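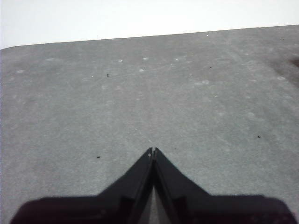
Eltari Volume Backup 4.2
Feb 7, 2010
By Devendra Pal

Eltari Volume Backup is a disk imaging and scheduled backup program for Windows XP, Vista and Windows 7 workstations. It copies a whole volume or a selected set of folders to a local disk, a USB drive or a network share, and restores either the full volume or single files from the resulting archive. The program is developed by Drudari and sold per workstation, with a separate license for file servers.

Version 4.2 replaces the archive format used since 3.0. Old archives can be read and restored but not appended to. The first job run after the upgrade always creates a new full image, so check free space on the target before installing.

Backup types

Full images contain all used sectors of the volume. Page files and hibernation files are skipped by default. Incremental images contain sectors changed since the last image of any type, and differential images contain sectors changed since the last full image. A chain may hold up to 248 incrementals before the scheduler forces a new full image. The limit is fixed and cannot be raised in the settings file.

Open files are captured through the Volume Shadow Copy service. On XP machines with FAT32 volumes the service needs at least one NTFS volume for its temporary storage. If none is present, the job runs without a snapshot and locked files are listed in the log. 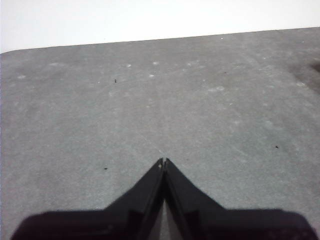

Flat gray surface against a white background.

Compression and speed

Three compression levels are available. Level 1 is the default and is suited to nightly jobs on machines that stay in use. Level 3 produces the smallest archives but will hold one processor core at full load for the length of the job. In our January test a volume with 368 GB of used space was written to an eSATA disk at level 1, and the archive came to nearly 248 GB. Volumes that hold mostly photos, music or video will shrink much less than this.

Verification runs after each image unless it is turned off. It reads the archive back and compares block checksums - it does not compare the archive with the source volume, which may have changed by then.

Restoring

Single files are restored from the archive browser, where an image is mounted as a read-only drive letter. Full volumes are restored from the boot CD, which is built from the Tools menu and carries drivers for common SATA and RAID controllers. Further drivers can be added from a folder when the disc is built. Hülya Çetinkaya maintains the driver list, and requests for missing controllers should include the hardware ID shown in Device Manager.

The archive browser can show previews of image files before they are restored, which helps when file names have been lost or shortened. Previews are generated at low resolution and depend on there being enough detail in the picture. A sharp scan or a page of text is easy to identify. A picture such as the one below, with a blurred orange-brown shape at the top over a gray panel and a soft dark shadow, is better sorted by date and file size.
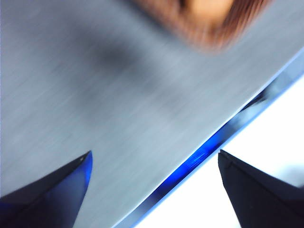
Command line use

All jobs can be started with evbcmd.exe, using either a saved job file or switches. Exit code 0 means the job and its verification finished without errors. Exit code 15 means the target ran out of space, in which case the partial archive is deleted. Error 761 in the log refers to a network share that dropped its connection during writing. The job is retried twice and then stopped.

Requirements

Windows XP SP3 or later, 512 MB of memory, a CD writer for the boot disc. The server license also covers Windows Server 2003 and 2008. Dynamic disks are supported for backup only. Software encryption by Jurnimberg is supported if the volume is unlocked when the job starts.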